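placemats: under the napkin or just under the plate??

Mutside Table Talk > Everyday Setting > Placemats, runners, linens

crumbtray
ok need fast answers, doing a fall table for a supper club thing in November and I've got the placemats but I can't settle on how far over they should go. Mats are the woven kind, dark gray green. Table is bare wood, no cloth. Do the fork and napkin sit ON the mat or does the mat stop and the napkin goes on the wood? My mother in law says everything on the mat, period. My mats are not that wide.

pewterlid
Everything on the mat. MIL is right, sorry.

Its a mat, that's the job. If the silverware hangs off then you bought mats that are too small.

gravyboat_600
Disagree w/ pewterlid. Half and half is fine for casual. I do the napkin so it laps over the left edge of the mat, fork on top of the napkin. Hides a crooked edge too. Been doing it for years, zero complaints.

pewterlid
zero complaints to your face

gravyboat_600
lol fair

ninepin
What size are the mats? The Vanley ones run short, I had to send mine back. Haddad are a bit longer but they curl at the corners after washing and you end up putting a spoon on there to hold it down. Not kidding.

crumbtray
Vanley. Of course. Bought them on clearance so can't send back.

ninepin
oh no. ok then lap the napkin.

Also iron them from the back, damp cloth between. Don't put the iron straight on the weave, it goes shiny and stays shiny.

saltcellar500
Jumping in on the glass question bc you're going to ask it next. Where is your glass going? Everyone fusses about the fork and then the glass ends up wherever. Proper spot is above the knife. If there's no plate on the table yet (buffet, or you're plating in the kitchen) I put the tumbler dead center of the mat so it doesnt look bare and people move it when the food comes.

pewterlid
Glass in the center is a restaurant trick and I don't like it. Guest sits down and first thing they have to do is move something. Above the knife. Leave the middle open for the plate.

saltcellar500
It's a supper club not a state dinner

crumbtray
We ARE plating in the kitchen. So no plates out till food. Glass in the middle might be ok? I have colored ones, would be nice to see them.

gravyboat_600
Colored ones in the middle, yes, absolutely. With a dark mat you want something bright on it or the whole table goes gloomy by 7 pm. What color?

crumbtray
Havent decided. Amber or red. Leaning red.

ninepin
Red or red orange. Amber dissappears on wood.

hobnail
Late reader, first post in ages. Two things.

1. Spoon and knife. I see people flip these all the time. Knife closest to the plate, blade facing in, spoon on the outside. Fork left.
2. Cloth napkins with a ruffle or a loose fold, don't press them flat. Fold once, let the end do what it wants. Pressed napkin + woven mat looks like two different tables.

Budget wise, Pukateck does a plain cotton napkin that takes dye well, I did mine rust. They come out a little uneven. I like it.

pewterlid
Agree on 1. On 2, a napkin should be pressed. Always. I will not be moved on this.

hobnail
figured

crumbtray
ok so far: napkin lapped over left edge, fork on it, knife and spoon on the right, glass in the middle till plates come. Dye question for hobnail, does the rust run? I've got pale wood and I'm scared of a wet napkin sitting on it all night.

hobnail
Wash them twice on their own first, cold. Mine ran on the first wash, a bit on the second, nothing after. Wouldn't leave any dyed cloth wet on bare wood though, dye or no dye.

saltcellar500
What finish is on the table? If it's oil you'll get rings from the glasses too, mat or no mat, once people start wandering around with them. Wax it a few days before. If it's a hard topcoat don't bother.

crumbtray
Topcoat I think? it has a bit of a shine. Water beads up.

saltcellar500
Then you're fine. Wipe spills, go to bed.

gravyboat_600
Do one place setting the night before and leave it, look at it in the morning with fresh eyes. I always change something. Last time it was the mats, I had them all an inch too far back from the edge and couldn't see it until breakfast.

And check it with the overhead lights on, not just daylight. Dark green goes nearly black on me in the evening, and the shine off the wood gets stronger too. Candles help some. My own rule is one bright thing per place and the rest quiet, so if you go red on the glass keep the napkins down in the rust/brown range and skip the colored plates. Post what you end up with, I want to see if the lap trick works on a Vanley.

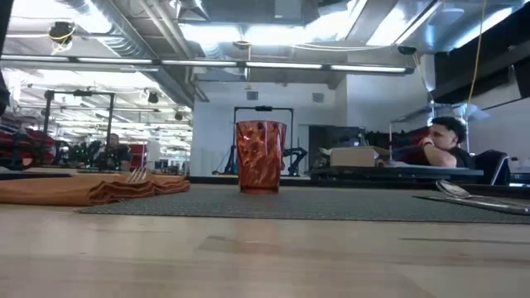 Oh and buy one more napkin than you need, somebody always drops theirs. Off to bed, good luck w/ the supper.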